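On 7/17/22 Randi Backlund wrote:
> Does anyone have a dish rack they like for cups? Mine is all
> plates and no room. Also, do you stand plastic ones up or what?

Hi Randi!

I gave up on the big wooden one and went to a plain stainless wire rack with little black feet, and I'm so much happier. The pink plastic cups just get laid on the wires. 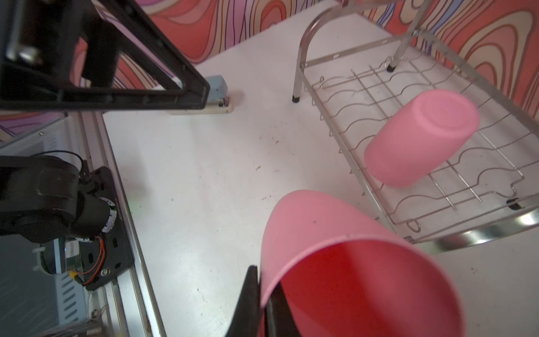

I used to stack them and they'd stick together like glue - Frøydis Solheim told me to quit that and she was right. Glass goes on the rack upside down, always, and I leave it alone till after supper.

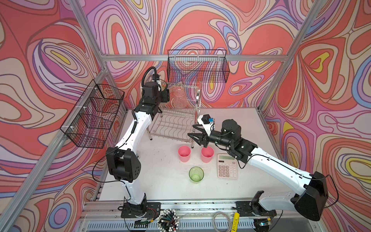
The green one is the last of a set of 3 from Brekke, so I wash it by itself (yes, I'm that person). If you want to try a wire rack before buying, I've got a spare in the garage, two feet missing but it stands okay. Want me to bring it to Rirkanness?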